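# The Year I Stopped Shopping With a List
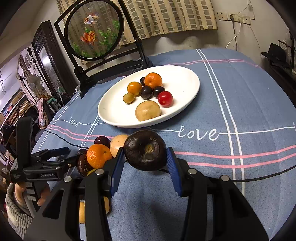
*Photo: Rongrong Bai*

I used to be a list person. I had an app for it and everything, sorted by aisle, and I could get through the big Postma on the ring road in the time it takes most people to find a cart that rolls straight. I was proud of that! I bought the same 30 things every week and cooked the same six dinners, and if you'd asked me what was in season I'd have said, well, groceries.

Then the Postma closed for remodeling and I had to go to the market on Hender Street like everybody's grandmother.

My first trip was a disaster. I went at noon, which any regular will tell you is hopeless, and came home with a cabbage the size of a bowling ball and no plan for it. (We ate cabbage for nine days. My husband still brings it up.) But there was a man at the corner stall, Abílio Mota, who had watched me dither over his tomatoes, and he asked me a question I'd never been asked in a store: "When are you eating it?"

Tonight, I said. So he took back the one I was holding and gave me a softer one.

I've thought about that a lot since. At the supermarket I'd been choosing tomatoes for looks, all the same red, all the same size, and then wondering why they tasted like the fridge. Abílio sells by the day. He'll pick you one for tonight and one for the weekend, and if you want a fruit he thinks is no good that morning he'll argue with you until you buy something else. I once went for pears and left with beets.

So now I go with a bag and some cash and no list at all, and I buy small. One potato, if it's a nice big one. A mandarin. A couple of dark, shiny things I'll figure out later. It looks like a silly amount of food on the plate, and my sister thinks I've joined a cult, but we throw away so much less than we used to. I kept my receipts for the whole of last May just to see, and the total was $1,189 for the house, restaurant meals included (there were two, and one was my birthday, so I refuse to feel bad).

Cooking got harder before it got easier, I'll admit. Without a list you have to know a few things by heart. My neighbor Kuldeep Bhatt got me through the worst of it by teaching me what he calls the pan rule: onion first, then whatever is hardest, then whatever is softest, and salt at every stop. You can do that with nearly anything. I've done it with turnips, with old bread, with half a jar of olives at the end of a very long day.

The other thing I had to learn was to leave food out. Tomatoes stay on the table now, and so do the mandarins, and I walk past them ten times a day and give them a little squeeze. When one's ready, that's dinner decided.

The Postma has opened again, by the way, with a juice bar. I go for dish soap and cat food. I still can't find a cart that rolls straight.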